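Perception teams should have to wait their turn

Most manipulation projects I have worked on spend their first months on the vision model. I think that is the wrong order. The logging and replay tools should come first, and the model should wait until they work.

At Marulix we recorded 2,000 demonstrations before anyone wrote a proper replay viewer. When we finally had one, 970 of them had finger width and video out of step by 46 milliseconds or more. The policy trained on them closed too early, and we had spent most of June blaming the network.

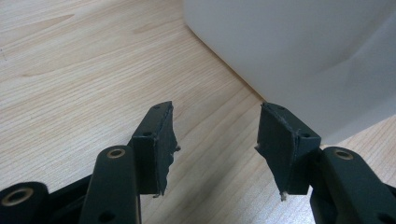
By Hạnh Vương
Opinion | Robotics software

Fingertip pads fray, and a frayed pad changes what a given width means at the point of contact. A planner that treats width as fixed geometry will be a little wrong on every grasp. You can catch that with a calibration check at the start of each session - ours takes 20 seconds - but only if the result is stored with the recording.

The usual objection is that tooling doesn't get funded. Fair enough. Then put it in the model budget and call it data quality. I'd sooner defend that line item than retrain on bad timestamps again.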